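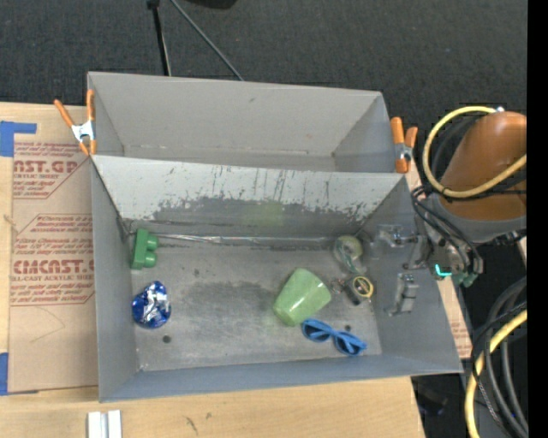 The gripper over the front bin at the Sarkdale open afternoon. Sunglasses, cup, green block and assorted clutter await.

Sarkdale Open Afternoon: Bins, Biscuits and One Very Patient Arm

Sarkdale opened its doors in April, and 40 of us went in through the side entrance at Bollow Yard, where we were given a sticker and told not to lean on anything. The picking demonstration was the main draw. I had expected sparks, or at least a fanfare. We got two grey bins on a table and an arm about to go rummaging, and I stayed for most of it.

Normand Sandhu did the talking. He has been working on picking for 12 years and spoke of the contents of that bin the way other people speak of their in-laws. Crumpled foil is a nuisance, he told us, as no two crumples are alike. Clear plastic is worse. Sunglasses he preferred not to discuss until after the tea break.

The bins are held at the corners with orange-handled spring clamps, the same sort I have in my shed. I found this very cheering. Somebody behind me asked what the whole set-up cost and was shown the clamps.

Maëlle Bélanger took the questions. A boy near the front wanted to know if it could tidy his bedroom. She asked how big the bedroom was, wrote down the answer and moved on. His mother asked for a price.

Tea was at half past three, next to the Khumalo stand, where a conveyor was sorting 200 bottle tops by colour with what I can only call smugness. The biscuits were sorted by hand, mostly mine.

The coach back to Sevport left at five with 39 of us aboard. The fortieth had gone back for another look at the bins and got a lift home with Normand.

The next open afternoon is in the autumn. Put your name down at the Bollow Yard desk, and wear flat shoes.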